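Drisham shelf and stool kits to get revised corner fitting

Dramgate, September 12, 2021

Dramgate will change the corner fitting on its Drisham line of flat-pack stools and low shelf units, the company said in a notice to stockists. Kits with the new part will ship from November. The panels, poles and feet stay the same, and the new fitting can be used with parts from earlier kits.

The Drisham line is sold as a set of white ribbed panels and round white poles, packed flat in a single carton. A panel takes one pole at each corner. With one panel the set makes a stool or a plant stand. With two or more it makes an open shelf unit for a bathroom, pantry or laundry room. No tools are supplied, and the printed sheet in the carton says that none are required.

The change concerns the joint between panel and pole. In the present design the pole is pushed into a collar at the corner of the panel until it meets a stop inside the bore. The fit is tight by intent, as the collar alone keeps the pole from turning. In a cold room the plastic shrinks slightly and the fit gets tighter. Dramgate said the most frequent complaint from buyers was a pole that went in part of the way, felt firm, and was taken to be fully home. A stool put together in this state stands with one leg long and rocks on a level floor.

The new collar has a short taper at the mouth and a small ridge near the stop. The taper lines the pole up before the tight part of the bore begins. The ridge gives a click when the pole reaches full depth. Dramgate gives the length of the taper as 2 millimeters. Depth of seat is the same as before, so stools built from old and new parts will have the same height.

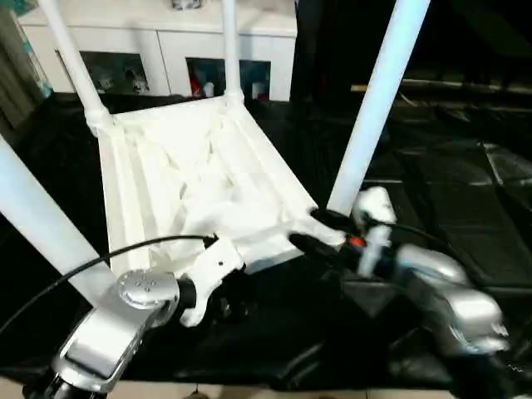
Ribbed panel and corner poles of a white stool-type unit, seen from above.

Boglárka Szilágyi, who handles product testing for the line, said the fitting was tried in 11 versions before one was chosen. Most were dropped for being too loose after repeated use. The chosen version was put together and taken apart 50 times on the same set of poles, and the joint was then checked for play at each corner. "The first few cycles tell you very little," Szilágyi said. "A collar that is going to wear will start to show it later, when the edge of the bore has been rubbed smooth."

A second test dealt with side load. A stool was built, placed on a tile floor and pushed at seat height from each of the four sides in turn. Szilágyi said the old and new fittings gave the same result when all poles were fully seated. The difference appeared when one pole was left short on purpose. With the old collar the pole stayed where it was and the stool leaned. With the new collar it slid down to the ridge under load and could then be pressed home by hand.

The instruction sheet has been rewritten to match. It now asks the buyer to lay the panel upside down on a soft surface, start all the poles by hand, and only then press each one to the stop. The former sheet had the buyer finish one corner before starting the next. Szilágyi said that starting all the corners first leaves the panel free to settle and avoids a twist that can make the last pole hard to enter. The sheet also warns against using a metal hammer, which can split the end of a pole. A folded towel and the heel of the hand are given as the preferred method for a stiff joint.

For shelf units, the order of work is bottom panel first, then the lower poles, then the next panel up. The unit should be turned upright before the top panel goes on. Taller units need a wall strap, which is already in the carton.

The load limit printed on the carton does not change. Dramgate noted that the limit applies to weight spread over the panel. The open pattern between the ribs is not meant to carry a heavy object on a narrow base, and a tray or board should be placed under such items.

Pacheco, which distributes the line, holds almost 900 cartons with the present fitting and will sell them through at the normal price. Cartons with the new part will have a green square on the short end, next to the lot number. The item number does not change, so buyers who want the new version should check the carton.

Owners of earlier sets can order the new collars as a spare part through Okeck, the service agent for the line. The collars are sold in packs of four. The old collar is removed by pressing in the tab on the underside of the panel and pulling straight down.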